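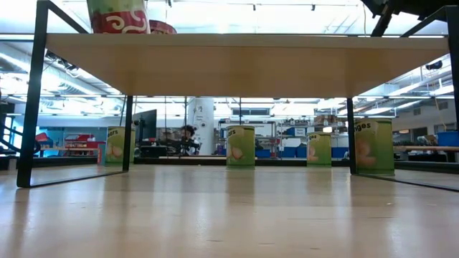
Reading time: 3 min

The Second Level

Jacqueline Hamel had 15 feet of pantry wall in her house in Oltovham and could never find the tomatoes. The shelves were deep and set far apart, so cans stood three rows back with a foot of air above them. Last November she emptied everything onto the kitchen floor and sorted it by date. The oldest can was 5 years past its stamp.

She didn't rebuild the pantry. She bought low risers, the kind with a flat top and metal legs, and set them on the shelves she already had. Canned fruit went underneath in a single row, and tins and boxes went on top.

Risers are an old idea that shops have used for decades. Ziad Najjar ran the stockroom at Dabbas, a grocery with 1,644 items on its list, before he began fitting out home kitchens. He tells customers to measure their tallest everyday can first and add an inch for fingers. Anything higher wastes the space again, and anything lower means tipping the can to get it out.

He also looks at the legs. A riser with a leg in the middle holds more weight, but the leg hides whatever is behind it. He keeps one kind of fruit to each side of it, pears on the left and oranges on the right, with the labels turned forward.

Prices vary. Prostero sells a plain steel-framed riser for $129 a pair. Evell makes a smaller one in pine, which Najjar likes for spices but not for cans.

Hamel now shops on Monday with a short list. New cans go in from the left and dinner comes off the right. The tomatoes have a riser to themselves, next to the door.

Last updated: November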